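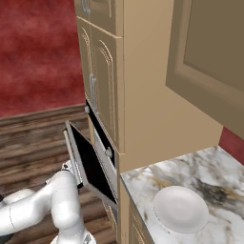

Simulated kitchen, cabinet door open, gripper at the lower end of the handle.

Home | Kitchen | Workshop | Robot Tips | Ask Us

Teaching your arm to open a cabinet: tips from the Brevex workshop

Doors are more difficult than they look. A cup you can pick up and put down, but a door decides the path for you, and the hand must follow it. These are the habits I keep when I show the task by remote control.

Practice first in the simulator. A wrong pull there costs nothing, and at home it can cost a hinge. I made 44 demonstrations in the simulated kitchen before I touched my own pantry.

Choose one place on the handle and stay with it. On a long bar handle I like to grip low. If you change the place in every demonstration, the arm learns something between all of them and often closes on air.

Pull in a curve. The beginner pulls straight back, and then the fingers slip or the wrist twists. Move slowly and let the hinge lead you.

Stop for a moment after the grip closes. I count to 5 in my head.

Do not erase every small mistake. If you missed the handle a little and corrected it calmly, keep this one. Erase the ones where you hit the door or lost patience.

When you guide a real arm by hand, hold it behind the wrist, never at the fingers. Take bowls and glasses away from the counter edge before you start, and keep the stop button near your free hand.

Save your work with clear names. I use Stumus for this, and my folder "door_pull" has now 600 recordings. In the first weeks I named them "test" and "test new", and I still do not know what is inside.

In August I will write about drawers.

Contact | © Brevex, July 2026 | Back to top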